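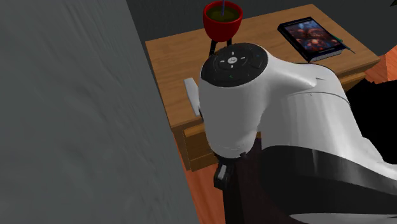

Session 8: Deadlines and the Demand Letter

Welcome back, everyone, and thank you for sticking with the long reading on negligence (I know it ran on a bit!). Tonight we slow down and look at what happens before a lawsuit is ever filed.

Our practice file is Adeleke v. Grustar, the grocery store fall. The medical bills come to $2,565, and the client missed 15 days of work. Before you draft anything, write down the filing deadline at the top of your page, and then check it again.

Your letter should cover fault, injuries, bills and lost pay, in that order, in plain words a tired adjuster can follow. Keep the fault section under 200 words, please. Drafts are due in April.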